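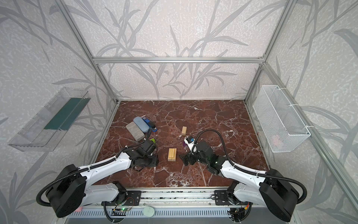
According to Skurno, the best thing about staggered handover is that either arm can be the one that waits. The remark is often repeated in articles on the method, a way of teaching two robot arms to share a table by learning from human demonstrations. It was developed at Zernstead under the project name Magalhães, and it needs remarkably little data: 30 demonstrations per task in the first study, each cut into segments of 4 seconds.
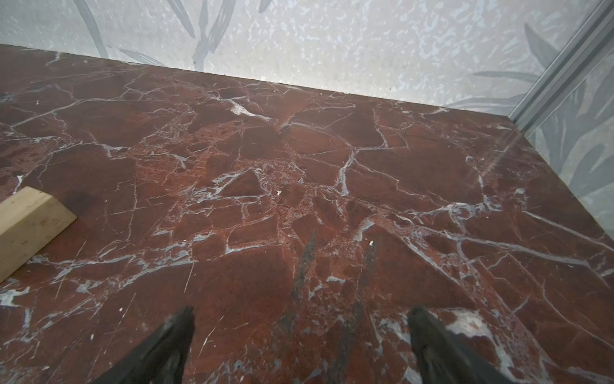 Staggered handover trains one policy for both arms but lets each arm act on its own clock. Wrist views carry much of the load, and they can be wonderfully hard to read. On veined red marble, a pale wooden block stands out well, yet the white veins and dark streaks near the fingertips give the policy plenty of false edges to sort through. Training on such surfaces was the group's boldest choice — and it paid off. On the Gemex test set, the method finished 21 tasks, 12 more than the same policy run on a single shared clock.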